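Emlyn Gronow
Moving to a smaller apartment next month, so a short thread on what I've learned about mailing books to yourself. I have 738 of them and no truck.

Books are heavy. A box that's fine for sweaters will split if you fill it with hardcovers. I stop when I can still lift it with my arms straight – my back sets the limit, and the box could probably take more.

Big hardcovers go in spine down, paperbacks flat on top. Stuff the gaps with paper so nothing slides.

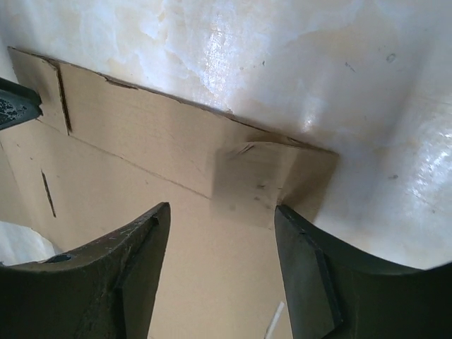
Is one layer of tape along the bottom enough? For books I use two strips down the seam and one across each end.

Write the address on a slip and put it inside too. Labels come off. My sister Delyth lost a whole shelf of cookbooks that way in November.

Ask at the counter about the cheaper rate for books. It's slower, and you can't put letters or anything else in with them.

12 boxes done so far. The atlases are going in the car with me.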